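Magazine > Food & Drink > At the Table

Menu Recipes Travel Letters Subscribe

We use cookies to remember your preferences. Accept Manage settings

The Slow Soda Hour

By Kerubo Mwaipopo

My aunt in Setley never served a soft drink straight from the fridge door. She got out a tray, she got out the good glasses (the heavy ones we weren't allowed to wash), and she cut a lemon so thin you could read the newspaper through it. I thought this was how everybody drank soda until I went off to college in Drurunmont and somebody handed me a warm can!

So this summer I brought the whole business back at my place. Four o'clock, phones in the other room, something fizzy and something sour. My neighbors caught on fast, and by the second week the Benedettis from upstairs were turning up with their own ice.

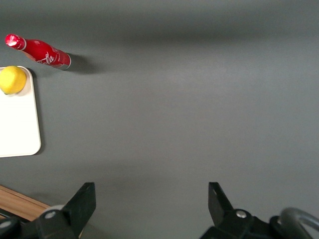
Lemon matters more than the soda, if you ask me. I want a heavy one with a bit of give, and I cut it at the very last minute, wheels for the tall glasses and wedges for anybody who likes to squeeze. A pale board is my favorite for this, because a yellow lemon on off-white looks like a party before you've done a thing, and if there's a red Coca-Cola bottle lying on its side next to it, well, now you've got your color scheme. I do stand my bottles up for a while before I open them. I have a blouse that explains why.

As for ice, go big. I freeze mine in muffin tins, 2 trays at a time, and one fat puck lasts me the whole glass. The kids next door like theirs crushed and I've stopped arguing.

Next up is ginger syrup, which I keep scorching. I'll report back in October.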